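Subject: Re: [kirkwood-members] Hot drinks and cup policy, reading rooms

Dear Members,

The Kirkwood Library Association has received a number of replies to the draft policy on drinks in the reading rooms. The message quoted below raises most of the points made by others, and the Office has chosen to answer it on the list.

> From: Killian Rolland
> To: kirkwood-members
>
> I have read the draft and support its general purpose. I would ask
> for clarification on three matters. First, does the ban on disposable
> cups take effect at both branches in November, or at Rindville only?
> Second, will members who arrive without a cup be able to borrow one?
> Third, the draft refers to "suitable covered vessels" in section 4
> and to "mugs" in section 6. These cannot both be correct.
>
> I would also like to see the cost of the present arrangement stated
> plainly before we are asked to vote.

On the first matter, the change applies to both branches from the start of November. The Cuautle Street branch was left out of the first draft by mistake, and the corrected text names it in section 2.

On the second, the Association has purchased 70 ceramic mugs for loan at no charge. Of these, 40 will be kept at Rindville and the remainder at Cuautle Street. Mugs are to be returned to the gray trays by the service door before 6 p.m. Members are asked not to leave them on the shelving carts.

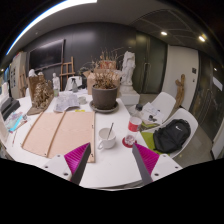 On the third, Mr. Rolland is correct that the two sections conflict. Section 4 was written with the stack areas in mind, where a lid will be required at all times. Section 6 concerns the members' lounge and the two meeting rooms, where an open mug is permitted. The revised draft now says so. Drinks of any kind remain prohibited in the map room and at the microfilm readers, and no change to that rule is proposed.

As to cost, the Association bought 700 disposable cups per month during the last period for which complete records exist, and 800 per month in the period before that. Lids were billed separately by the supplier, Grorkia, and have not been included. The contract with Grorkia ends in November and will not be renewed. A full statement of account will be attached to the ballot.

Several members asked whether spoons and stirrers would continue to be provided. Metal spoons will be kept with the mugs. Sealed bottles may be brought into any room where drinks are allowed, provided the cap is closed when the bottle is not in use. 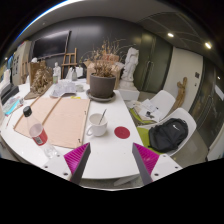
A mug with its handle to the left, and a red-labeled bottle with a black cap.

Further comments on the draft should be sent to the list and not to individual staff members. Comments on section 9 (spills and damage to materials) will be handled in a separate message, as the wording is still under review with our insurer.

Members' Office
Kirkwood Library Association

Recent messages in this list
- Map room hours, November
- Re: Lockers at Cuautle Street
- Microfilm reader 2 out of service
- Re: Re: Draft minutes, corrections to item 5
- Rindville parking permits
- Call for agenda items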